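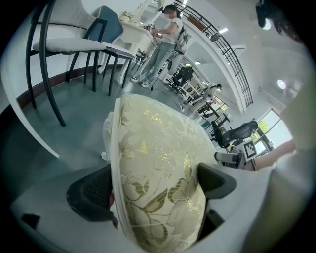

Missed evening doses were the main thing Yuk-lan Huang wanted explained when the blood pressure results went round in July. Her point was that a twice-daily tablet taken once a day is a different treatment, and that any comparison with a once-daily tablet should say so in the first paragraph.

It is a fair request, so the dosing record comes first this time.

The Kulach study enrolled 121 adults with high blood pressure that had stayed above target on one drug. All of them kept taking that drug. Half were then assigned by computer to a single combined tablet each morning, and the other half to the same two added ingredients as separate tablets, one in the morning and one in the evening. Total daily dose was the same in both groups. Follow-up lasted 35 weeks.

Tablets were supplied in bottles with a cap that logs each opening. The cap does not show that a tablet was swallowed, only that the bottle was opened, and all figures on doses taken carry that limit. Morning openings were close to complete in both groups. Evening openings fell off after the first month and did not recover. The drop was steepest in people who worked shifts and in people who were already taking four or more other medicines.
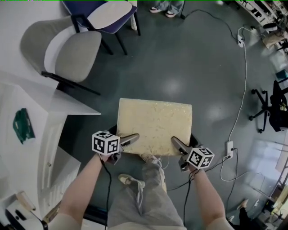

Blood pressure was lower at the end of the study in the combined tablet group. When the analysis was repeated using only people who had opened the evening bottle on most days, the gap between the groups became small and could have been due to chance. The likely reading is that the combined tablet works better in practice through being taken more often. The study gives no support to the idea that the ingredients act differently when pressed together.

Home readings were used for the main result. Each person took three readings, seated, after five minutes of rest, and the first was discarded. Clinic readings were also collected but were higher in both groups, as is usual, and they varied more from visit to visit. In all, 2,819 home sessions were accepted. Sessions were rejected if the cuff reported an error, if fewer than two usable readings remained, or if the time stamp fell outside the set window of 6 a.m. to 10 a.m.

Side effects were mostly mild. Ankle swelling and dizziness on standing were the two most often reported. Dizziness was more common in the combined tablet group during the first weeks, which fits with both ingredients reaching their peak at the same time of day. In 3 cases the dose was cut. Kidney function and potassium were checked at the start, at week 4 and at the end, and no one had to leave the study over a lab result.

Several limits apply. Patients knew which group they were in, and so did the nurses. The two sites, Plidetti and Dindell, serve towns with similar populations, and the results may not carry over to places where fewer people own a home cuff. The study was too short and too small to say anything on stroke or heart attack. Cost was not recorded.

Yu-ting Lai has asked whether moving the second separate tablet to the morning would give the same benefit without a new product. The study had no such group. A follow-on protocol with three groups, one of them taking both separate tablets at breakfast, has been drafted at the Yeh clinic and is waiting for ethics review. It keeps the same bottle caps and the same home reading schedule, but widens the morning window to 11 a.m. so that night-shift workers are not lost from the count.

Patients now on separate tablets should not change the time they take them on the basis of these results. Questions on timing should go to the prescriber or pharmacist. Copies of the full tables, including rejected sessions by site, are available from the newsletter office on request.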